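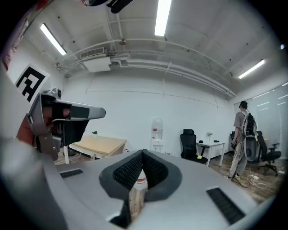

Chapter 5
Weights, Measures and Other Arguments

In 1452 the market town of Wurkgate owned one bushel. It was a bronze tub, chained to a wall in the corn hall, and any farmer who doubted a merchant's bushel was free to carry his grain there and pour it in. Few did. The tub stood at the top of a steep flight of steps, and the merchants had chosen the spot.

Most histories of measurement begin with kings and end with laboratories. This chapter spends its time in between, among people who were trying to buy flour. For them a measure was a promise made by somebody with more money than they had, and it was kept about as well as such promises usually are. Was the grain heaped or level? Shaken down or left to settle? Poured from the shoulder or the hip? A bushel poured from the shoulder packs tighter and holds more, as every landlord collecting rent in grain seems to have discovered without help.

Zorica Dimitrov, whose study of the Lirnov market rolls we shall lean on heavily, found over 2000 complaints of short measure and 8 convictions. She draws no conclusion from this. Velimir Tomić, reading the same rolls, draws several, and the two have been disagreeing in footnotes ever since.

We start with the bushel and its many local cousins, then turn to cloth, where the trouble was elbows. Section 5.3 deals with ale. Students tend to read that one first, so it has been written to make sense on its own.

Key terms: assize, heaped measure, struck measure, ell, tare

5.1 Whose Bushel?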